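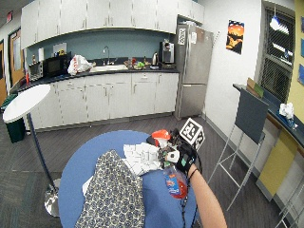
Visita à casa-modelo da Collado

Em novembro fui ver a casa-modelo que a Collado abriu na antiga fábrica de malhas, no fim da rua da estação. A entrada custa 4 euros e a visita dura pouco mais de uma hora. Fui no grupo das dez da manhã. Éramos 6 pessoas, quase todas do bairro, mais o guia, Tanner MacLeod, que fala um português muito razoável e só trocou para inglês quando lhe perguntaram pelo isolamento.

O edifício tem 3.653 metros quadrados, mas o que se visita é uma parte pequena do rés do chão. O resto está ocupado por armazéns e por dois ateliês que não recebem público. A Collado usa o espaço para testar a disposição de cozinhas e salas pequenas antes de as propor a quem lhe encomenda obras. Há uma entrada, um quarto, uma casa de banho e a divisão que mais me interessava, a copa com zona de refeições.

Começámos pelo quarto, que vi depressa. Roupeiro até ao teto, cama encostada à parede, uma janela para o pátio. A casa de banho estava fechada por causa de uma fuga e passámos diretamente à copa.

A copa ocupa uma parede só. Armários brancos em cima e em baixo, com gavetas e portas, bancada cinzento-escura e, entre os dois, a parede num azul-acinzentado claro. O lava-loiça é de inox, com torneira alta em arco. Os aparelhos ficam todos à vista: um forno de bancada prateado, o micro-ondas preto, a chaleira elétrica e a máquina de café. Perguntei se a ideia não era arrumá-los. MacLeod respondeu que na primeira versão havia um armário com persiana para os esconder e que as pessoas o deixavam sempre aberto, por isso retiraram-no. Em minha casa aconteceu o mesmo.

Gostei de ver que a bancada não estava preparada como num catálogo. Tinha um saco de plástico branco com letras vermelhas, frasquinhos, uma garrafa vermelha quase na ponta esquerda. Assim percebe-se melhor quanto espaço sobra para trabalhar. Sobra pouco, a meu ver. Quem cozinhe todos os dias vai sentir falta de um troço livre ao lado do lava-loiça.

A mesa é redonda e azul, e foi nela que o grupo se demorou. Uma senhora queria saber se o tampo aguentava bem a limpeza frequente. Aconselharam um borrifador com água e muito pouco detergente, e um pano seco logo a seguir. O pano que lá tinham, por sinal, era bonito, de fundo branco-acinzentado com um desenho geométrico miúdo em azul-marinho. Não soube dizer-me onde o compraram.

O candeeiro de pé tem haste azul-escura, base redonda cromada e um abajur branco, largo e achatado. Fica à esquerda da mesa. É uma peça simples e, para uma divisão que serve de copa e de sala, parece-me melhor solução do que um ponto de luz fixo no teto – pode mudar-se quando a mesa muda. O caixote do lixo, verde-escuro, está no canto, ao fundo. Eu punha-o mais perto do lava-loiça, e disse-o na folha de opiniões.

No final passa-se por uma sala com amostras de puxadores e tampos da Jumine e tecidos da Perby. Só os tecidos têm preço marcado. Há também um expositor da Bestonell com candeeiros de mesa, o mais barato a 119 euros, que achei caro. Ninguém insistiu para comprarmos nada.

Informações para quem quiser ir: a marcação faz-se por telefone ou ao balcão e convém levar calçado fechado, visto que o corredor de acesso ainda está em obras. Há estacionamento no pátio, mas o portão fecha ao meio-dia. Não há elevador nem é preciso, fica tudo no mesmo piso. As crianças não pagam. A casa de banho da casa-modelo deve reabrir na primavera, e nessa altura conto voltar para ver o resto.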